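Call for home sewers and menders: Satley Mending Circle, spring round

We are looking for people who like to fix clothes, or who would like to learn how, to join the spring round of the Satley Mending Circle. It starts in March and runs for eleven weeks. You don't need to be good at sewing. You do need to be curious, fairly patient and willing to write a few lines a week about what you worked on.

The Circle began as four neighbors sharing one good pair of shears, and last year more than 275 people took part across the county. Between them they mended 619 garments, and we have notes on 542 of those. Those notes are the best thing we own! They tell us which patches held up through the wash, which threads gave out at the elbow, and how many different ways there are to save a zipper. We want to turn them into a free mending handbook in plain language, and for that we need more hands and more stories.

What you would be doing

Each week you pick one thing from your own closet (or a friend's, if they ask nicely) and repair it at home. Jeans, work shirts, kids' pajamas, pillowcases, dish towels, anything made of cloth is fine. Leather and shoes we leave to people who know what they're doing.

You then fill in a one-page mending log: what the item was, what was wrong with it, what you tried, how long it took and whether you'd do it the same way again. Failed repairs count just as much as good ones. Yoga Sutanto, who edits the logs, has a special folder for them and reads it more often than any other.

Every second week there is an evening session, 6:30 to 8:30, upstairs at the Pandico building on Mill Street. Bring your mending and a snack. Naa Odoi leads the hand sewing table and Kazimír Vaněk looks after the machines. He is very good at getting an old one running again, so if yours has been sulking in the attic, carry it in.

Where you can work

You don't need a sewing room. Most of our menders use the kitchen table, the end of the bed or a lapboard on the couch. A padded surface is kind to your wrists and holds pins well, and a flat, hard one is better for cutting. Spread the cloth out before you decide where to start, and keep your phone close by if you want to follow the stitch videos.

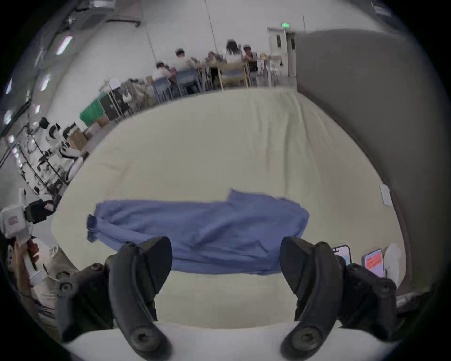
What you get

A starter kit with needles, six spools of thread, a darning loop, chalk and a bag of fabric scraps. It's yours to keep.

Access to the stitch videos, which are short and have captions in English, Spanish and Vietnamese. The Vietnamese ones were put together by Hầu, the tailoring shop two doors down from us, and their buttonhole lesson is wonderful.

A $95 thank-you payment at the end of the round for everyone who sends in at least eight logs.

Your name in the handbook, if you want it there. First name only is fine, and so is leaving it out.

Who can take part

Anyone 16 or older who lives in or near Satley. If you're under 18 we need a note from a parent or guardian. We would especially love to hear from left-handed sewers, because our hand sewing instructions were all written by right-handed people and it shows. We would also like more knitters. The sweater chapter has three pages in it so far, and two of those are about moths.

If you took part before, please come back! Returning menders get a thread refill in place of the full kit, and the payment is the same.

Time needed

Plan on two hours a week at home, plus the evening sessions if you can make them. The sessions are optional, though people do tend to stay past closing. If you miss a week, skip that log and pick up again with the next one.

How to sign up

Send a short message through the Tikex sign-up page, or drop a paper form in the box by the stairs at Pandico. Tell us:

your name and the best way to reach you

what you've sewn or mended before ("nothing" is a perfectly good answer)

one item you'd like to fix, and what happened to it

whether you need any help getting up the stairs or seeing small print

Yhon Salazar reads all the messages and will write back within a week. Large-print logs are ready to go, and we have two table magnifiers to lend out for the whole round.

Questions about the payment or the parent note should go to Ikhsan Manurung at the Pandico front desk, mornings only. Sign-up stays open until all the kits are spoken for.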